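Skemard Sorting Cell: Questions and Answers for Recording Operators

Updated 5 Feb 2025

This page collects what new operators ask in their first couple of weeks on the Skemard cell at Clillthorpe. If your question is not covered, write to Yi-an Lim, who runs the recording schedule and keeps this page current.

GENERAL

What is the Skemard cell for?

We use it to record people doing small pick-and-place jobs through a pair of robot arms. The recordings become training examples for a learning system we call Saren. Saren takes in camera images and arm positions and puts out the next arm movement. It learns only from what operators show it, so the quality of your recordings sets a limit on how well it can do.

What is an episode?

One attempt at one task, from the start signal to the stop signal. Each episode is saved with the video from every camera, the joint positions of both arms, and the task sentence you were given. An episode is the smallest thing we keep or throw away. We do not cut out the good part of a bad one.

How many episodes do we need for a task?

The target for a new task is 200 accepted episodes before the first training run. After that we look at where Saren fails and ask for more of those cases. The bin sorting task stands at over 600 and is still open, mostly because the early sessions all used the same bin order.

Do I need a robotics background?

No. You need steady hands and the patience to repeat a motion many times. New operators do practice episodes first, and those are marked as practice and left out of training. You will be told when your episodes start counting.

What is Ban?

Ban is the recording software on the operator station. It shows the camera views, starts and stops episodes, and has the form where you enter the outcome. It also holds the checklist for the start of a session. Ban does not judge your work. An episode that saves without an error can still be rejected in review.

CAMERAS AND SETUP

Which views get recorded?

A fixed view that takes in both arms, and close views from the grippers. All of them are saved for every episode. Saren gets them together, and so does the reviewer. The fixed view shows where the bins are in relation to the arms. The gripper views show what is between the fingers, or that there is nothing there yet.

What should the views look like before I start?

Both arms should be in view from the fixed camera with the bins in front. In each gripper view you should see both fingers, open, with clear table between the tips. Whether a gripper view also shows a bin depends on the layout and on where the arm is.

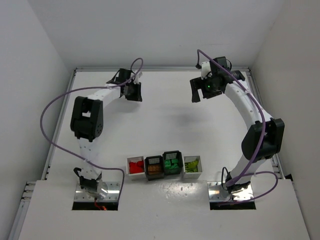
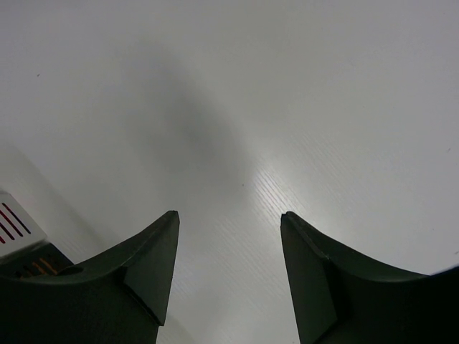
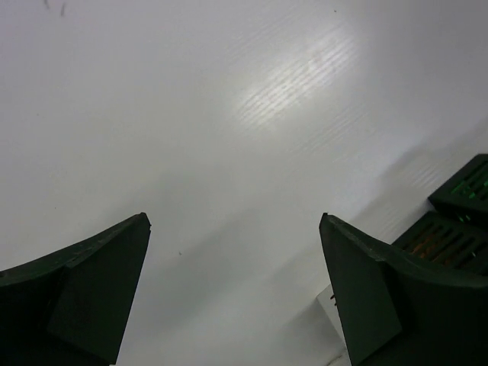 The first is the fixed view, and the two after it are gripper views.

One of my gripper views shows only tabletop. Is that a fault?

No. A gripper camera sees a small area, and at rest that area may hold nothing but table. Check that both fingertips are visible and that the view is sharp, then carry on. Saren has to learn what to do when one arm has nothing useful in sight, and those stretches of video are part of how it learns.

The table looks bright in one spot and gray in another. Should I fix the lights?

Leave them alone. The tabletop reflects, and the arms throw soft shadows that move as they move. We want that variation in the data. Do report a change that you did not see in earlier sessions, such as a light that has gone out or a flicker in the video. Put it in the session note and let Yi-an know the same day.

There are small specks and scuffs on the table. Do I clean them off?

Wipe the table at the start of the session if it is dusty. Do not scrub at marks that stay after a wipe, and do not use any cleaner that leaves a shine. If something is loose on the table, remove it before you start the episode. Once the episode is running, keep your hands out, even for a crumb.

Can I move a camera to get a better angle?

No. A camera that has shifted makes the new episodes inconsistent with the old ones, and the change can be hard to spot later. If you bump one, stop recording and ask for a check. Episodes recorded after the bump and before the check are held back until someone has compared them with the reference view.

BINS AND CONTENTS

How should the bins be placed?

Follow the layout card that Ban shows for the session. The card gives the order from left to right as seen in the fixed view. It does not give exact positions. A bin may stand a little forward or back of its neighbors, and it is better if it does. What we don't want is a bin so far out that neither arm can reach into it.

Do the bin colors matter?

They matter as variety. The mix of white bins and black bins is deliberate, and so is the change in contents from one layout to the next. If red pieces were always in a white bin at the left end, Saren could learn to reach for the left end and would look as though it understood the word "red." Changing the layouts is how we catch that.

Some pieces are soft and some are firm. Should I handle them differently?

Yes. Close the gripper until the piece is held and then stop. A soft piece will squash, and squeezing harder does not help. With a firm piece, line up the fingers before you close. If you grab it at an angle it may turn or shoot out. Either kind of slip is fine to record as long as you recover in a normal way.

When do I refill or reshuffle the bins?

Between episodes only. Stir the contents by hand so that the top layer changes. After every block, switch to the next layout card. Skipping the card is the most common reason for a whole block to be sent back.

RECORDING

How fast should I move?

At a pace you can keep up for the whole block. Rushed episodes have jerky starts and overshoots, and Saren copies both. Very slow ones are a problem too, because the arm sits nearly still for long stretches and the system learns to hesitate. Watch the sample episodes in Ban if you are unsure.

Can I pause in the middle of an episode to think?

Try not to. Look at the bins and decide which piece you are going for before you press start. A short stop before a grasp is natural. If you lose track of the task, end the episode and mark it "abandoned."

Do I use both arms?

Use the arm that the task sentence names. If it names neither, use whichever is closer to the piece. The other arm should stay where it is, gripper open. For handover tasks both arms move, and they meet above the open middle of the table, clear of the bins and the walls.

What do I do if I drop a piece?

If it lands where the arm can reach it, pick it up and finish. Mark the outcome "success with recovery." These episodes are valuable and we get too few of them. If it lands out of reach, stop and mark "failure." Please don't drop pieces on purpose to add recoveries. When we want those, they are scheduled as a separate task.

What if the arms touch each other or hit a wall?

Release the controls and press stop. Look over the grippers and the cables before you touch anything in Ban. Cables should still run in loose loops with nothing pulled tight. If all looks well, send both arms to their rest position and carry on. If a finger has shifted or a cable is caught, close the session and call for help. Never reach between the arms while they are powered.

How long is a session?

Plan on 2 hours including setup. Take a break between blocks. Tired operators make a certain kind of mistake, where the hand starts moving to the next bin before the gripper has opened all the way, and reviewers can usually tell from the video when it sets in.

REVIEW AND DATA

Who checks the episodes?

A reviewer who did not record them. The reviewer watches the fixed view first, then the gripper views at any point where the grasp is unclear. Each episode gets accepted, rejected, or held with a question. You can see the decisions in Ban under your own session list.

Why was my episode rejected when the task was done correctly?

The usual causes are a task sentence that doesn't match what was done, a hand in the workspace after the start signal, the wrong layout card, or a missing camera. A late stop can also do it. Press stop once the piece is released and the arm has moved clear.

Are failed episodes deleted?

They are kept but stored apart. They are not used to teach Saren how to act. We use them to train a separate check that estimates whether an attempt is going well. For that reason an honest outcome label matters more than a high success count, and your success count is not used to rate you.

Am I visible or audible in the recordings?

There is no audio. The cameras point at the table. If your hand or arm does come into view, say so in the episode note and the episode will be held.

What happens when the disk is full?

Ban warns you when there is space left for 500 more episodes. Finish your block, then tell Yi-an. Do not delete anything yourself, including practice episodes and files that look empty.

Can I suggest a new task?

Yes, please do. Write one sentence saying what the arms should do, as you would say it to a person, and one sentence saying how a reviewer would know it was done. Tasks that need extra tools or different gripper fingers take longer to approve. Send suggestions to Yi-an Lim by the end of February to have them considered for the next round.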